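Search this site Enter keywords
Print this page | E-mail to a friend

How to Compare Two Sets of Gripper Pads on Soft Cloth
Posted 24 Apr 2022
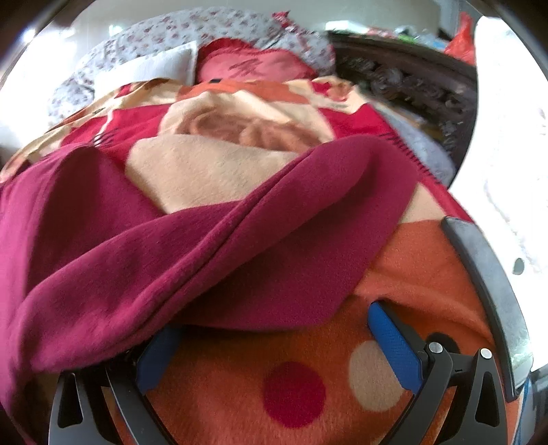
Cloth is a harder test for a handheld gripper than blocks or cups, and small differences between pads show up quickly. The steps below are the ones we use at Morombridge to compare the stock Trivgate pads with the Panicker replacements. A bed works well as a test surface. It gives under the fingers much as a couch or a full hamper would.

1. Lay a loose cloth on top of a thicker blanket. Pick two colors that are easy to tell apart on video.

2. Twist the cloth a little and let it drop. Do not arrange the folds.

3. Open the fingers fully and check that both pads show in the camera view. If one is missing, adjust the camera mount before you record.

4. Come in low, with one finger on each side of a raised fold. Close slowly until the cloth stops sliding.

5. Lift, hold for 12 seconds, and let go. Write down whether the blanket came up too. Count that as a miss.

6. Drop the cloth again and repeat. Wipe the pads with a dry rag if lint builds up.

Swap pads and run the same number of grasps. Our last comparison ran to 1,178 grasps, but the order of the two sets was settled by 629. The Panicker pads picked up the blanket less often. The Trivgate pads held thin hems better.

Keep the closing speed the same for both sets.

Shares: 9 | Comments (3)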